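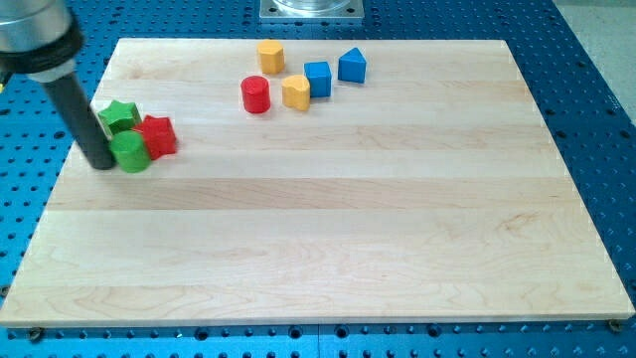 *Shape-sorter blocks on the maple board, with the arm's black finger beside the green cylinder.*

**Tips for recording pushing examples**

- Screw the board down at the front corners before the first run. If it creeps, throw out that batch.
- Scatter the blocks again every 14 runs. Leave some touching and some apart.
- Save the bad pushes too, and label them as bad.
- Wipe the board with a dry cloth. Oil changes how the blocks slide.
- Stop at roughly 200 runs a day. Olga Gallardo checks the Oltine folder in the afternoon, so have the labels in by 2.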